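Ultcombe is a long way to go for an open afternoon, and I nearly didn't. The train is hourly, the unit is at the far end of an industrial estate, and the invitation said only "bimanual handling, office tasks, tea provided". I have spent a good part of my working life on mail inserting and document finishing machines, so paper is the one subject on which I have opinions. I went for the paper.

The host was Trudard, who build small two-armed cells. The one on show is called Jila. The doors opened in December, at 2 pm, to a group of 29 visitors, split into two so that everybody could get near the cell. I was in the second group.

## The cell

Jila is a table with an aluminium frame round it and two arms bolted to a slotted rail along the near edge. The arms are the same model, white links and black joints, with a two-finger gripper each. There are cameras at the wrists as well as the general views. The inside walls carry a loud printed pattern in coral, lavender and cream, which I gather is one of several they swap in and out so that the control software doesn't get attached to a plain background. After half an hour of looking at it I would have welcomed a plain background.

The work was filing. Loose printed sheets go on the table, and the arms have to deal with them: pick one up, orient it, get it to a holder. The text on the sheets is a badly translated essay on the economics of sport, all "independent accounting" and "the optimum allocation of resources". I read more of it than I meant to while waiting for resets.

The difficulty starts before anything is picked up. A sheet lying flat on a hard table has no edge a finger can get under. Commercial feeders solve this with suction or a friction roller and a separator pad, and they solve it very well, provided the stack is square and always in the same spot. Give the same feeder one sheet at an angle with a slight curl and it is no use at all. A pair of hard fingers has the opposite set of strengths. It doesn't care much about the angle, and a lifted corner is a gift to it.
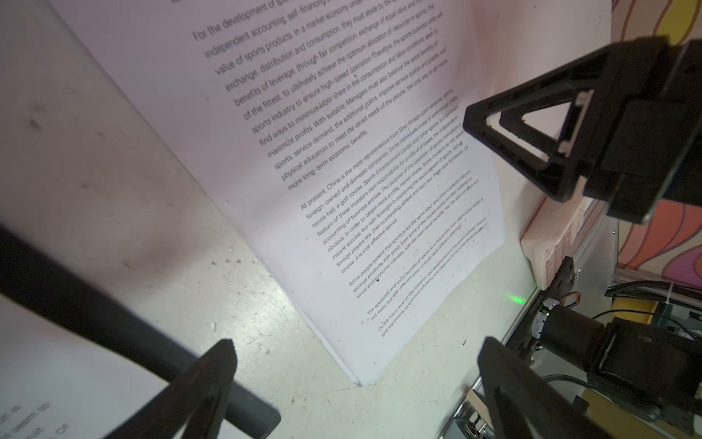 ## Getting hold of one sheet

The approach they described is simple enough. The fingers come down beside an edge or a corner, one goes under or pushes the paper until it buckles, and they close. The closing force is set low and the joints are allowed to give a little on contact with the table. If the joints were stiff, a millimetre's error in height would either miss the paper or drive the fingertip into the table top. The state of the surface suggested to me that the second had been tried.

I asked about double picks. In my old trade a double is the cardinal sin, because the second sheet ends up in somebody else's envelope. The engineer's reply was that they don't measure thickness. They look, through the wrist camera, for a second edge that moves with the first. I am not persuaded. Two sheets of ordinary office paper with a bit of static between them move as one, and the edge you are looking for will be hidden exactly when it matters. A cheap capacitive sensor in one fingertip would settle it. This was noted down politely.

The stated target is 40 seconds for a sheet, from first movement to release. That sounds dreadful next to an inserter, but it is the wrong comparison. It should be set against a person doing an irregular job at the corner of a desk, with other things in the way. Trudard had left plenty of other things in the way.

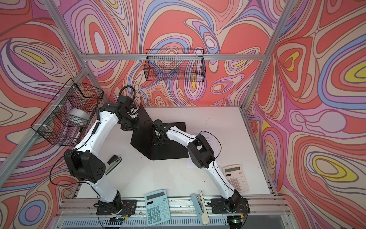 Clutter is where the second arm earns its place. One arm can hold or steady while the other places, and the two controllers share one plan, so neither has to guess where the other will be. They keep a minimum clearance between the arms of 30 mm, which the software enforces by slowing both down as the gap shrinks. You notice this as a sort of hesitation when the grippers converge on the same object. I rather liked it. It is how two sensible people behave at a photocopier.

The cabling I liked less. The wrist cables are looped with plenty of slack, which is kind to the connectors and bad for anything the loop brushes against. I would want it dressed along the link before the cell was left to run overnight. The fingers themselves are printed parts, changed when the tips wear, and there was a box of spares behind the tea urn.

The binder task was the one most of us stayed for. A ring binder or a lever clip is a nasty object for a machine: it has a spring, a moving bar, a stack that shifts, and a cover that will not stay where it was put. The paper also has to arrive square, or near it, at a place the gripper is partly blocking from view.
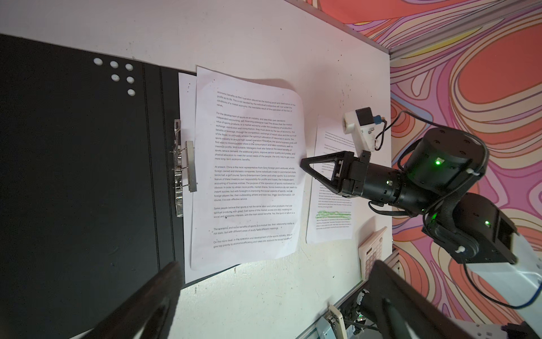 Can it file a page without somebody setting up the binder first?

For now, somebody sets it up. Trudard's staff told us the binder is opened and laid roughly in position by hand before each attempt, and the arms take it from there. Working the lever is being treated as a separate task with its own training, and they gave no date for joining the two.

I thought that a fair answer, and a better one than I usually get at these events.

## Holding it up

Once a sheet is off the table it becomes a different problem. Paper gripped at one corner has hardly any stiffness along the free side. It droops or bows according to how it was pinched, and the bow moves the far edge by several centimetres from where a rigid model would put it. The usual trick, which every clerk knows, is to put a slight curve into the sheet so that it stands up by itself. A gripper can manage the same thing if the pinch is angled, at the price of a small crease.
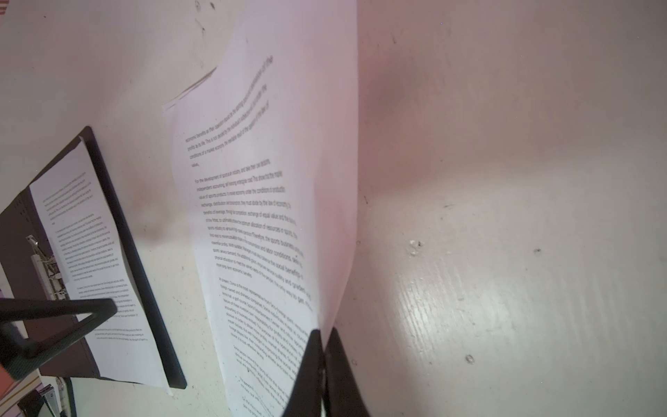 The wrist camera is at its worst during this stage, as the sheet fills most of its view and blocks what lies beyond. The planner therefore leans on the other arm's camera and the fixed one. I asked what happens when all the views disagree. The arm stops, waits 3 seconds and looks again, and if they still disagree it puts the sheet down. I can think of several products costing far more that would have carried on.

Tjoa, who supply the joint motors, had a small table by the door with a sectioned gearbox on it. Nice machining, and a sensible seal on the output side. I took the data sheet, which gives backlash but says nothing on how it grows with wear, so I have written to ask.

The 16:10 back was on time. If a reply comes from Tjoa I will add the figures underneath.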